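Filed under: Opinion / Machines at Work

The Darkari open afternoon was pitched to us as a look at the future of computer repair. I went because I have fixed office desktops for a living and because Nusrat Paracha, who ran the tour, promised there would be no slides. There were eight.

The claim is that arms like these will strip old PCs for parts, 60 machines a shift, with one person supervising. 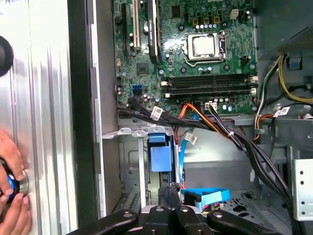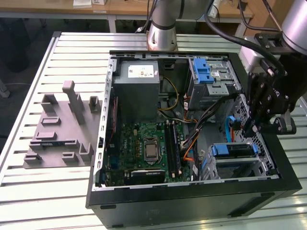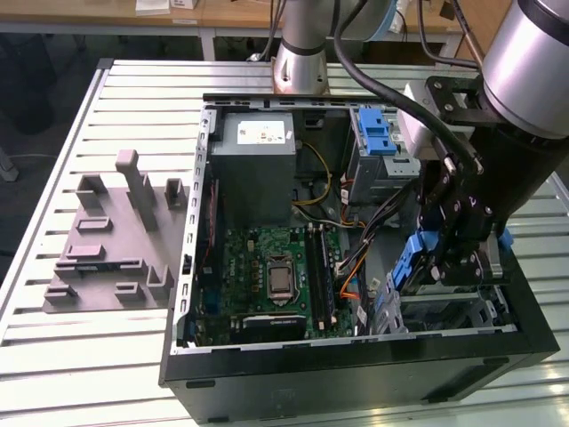 The tower on its side at Darkari, cover off, with the gripper at the case.

I don't doubt the engineering. I doubt the arithmetic. An office tower is a box of soft, springy things. Cables get tied in bundles, blue latches stick, and no two makers agree on where the drives go. A person with a screwdriver deals with that without thinking. When I asked Rizwan Magsi how many case models the system had been shown, he said that was "still growing." I asked what it was today and got a leaflet.

Then there is the hand. One of these pictures has a human one in it, on a knob at the side of the case. Whoever sells this should put that hand on the price sheet. If a worker has to stand there anyway, I want to know what the shop is paying for.

Paracha says a refurbisher handling 2,000 machines a month would come out ahead. Maybe. The shops I know see 600 in a good December, and they would rather have a second bench and a raise for the person at the first one.

I'll go back if they let me bring my own tower.

Comments

Adeel Memon: Eight slides is restrained. Try a Flarover demo.

Areeba Kiani: You're too hard on them. Drive swaps wreck my wrists and I'd take the help tomorrow.

Ívar Oddsson: What did the leaflet say?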